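From: Joelle Abu Hammour
To: braka-users
Date: 1/26/26
Subject: Re: [braka-users] How many pushes before it stops being silly?

Hi Irja, hi all,

Irja Miettinen wrote:
> We're starting on block pushing with typed instructions ("push the
> red star over to the blue cube") and I'm trying to plan the
> collecting. Issa thinks we should run long sessions and cut them up
> afterwards. I'd like short ones with a reset each time. What did
> your group do, and would you do it again?
>
> Also, who writes your instructions? Ours all sound like me.

Oh, we've been on both sides of this one! We started with short episodes and a full reset, and I got through 34 of them on my first afternoon and wanted to lie down on the floor. The resetting ate more time than the pushing. So now we do what Issa wants — the operator just keeps going, one little goal after another, and the blocks stay wherever they ended up. Guangming Tang wrote the script that cuts the long recordings into pieces (it's in the Braka tools folder, ask him for the newer version, the one in there chokes on pauses).

We have 2800 labeled pieces so far. I threw out 381 more where the label was wrong or the arm was just wandering while someone made up their mind.

One thing I would change is the starting layouts. We let people put the blocks down however they liked, and people love putting them near the middle. Harsh Rajput pulled up a heat map in June and the corners were practically blank, and sure enough the policy was hopeless in the corners. Now we have a stack of cards with layouts on them, including some lopsided ones with everything crowded to one side, and you draw one when you sit down.
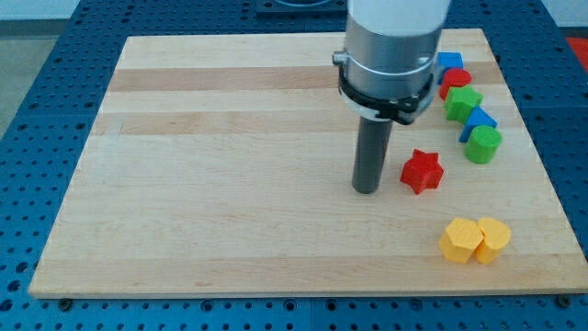
Do you label while you drive or afterwards? Afterwards, with a different person watching the clip and typing what they would have asked for, and it takes longer but the wording gets a lot more varied.

Which sort of gets at your other question, Irja. Ours all sounded like Harsh for a while ("kindly move the star"). We now have two people label every piece separately and we keep both versions, even when one says "hexagon" and the other says "the yellow thing next to the round one." Please don't clean those up! I did that at first and had to go back and restore them all.

Are you on the Vestberg controller or the older one? If it's the older one, check that the arm poses and the video share a clock before you record anything. I can send you my notes on that, they're messy but readable.

Joelle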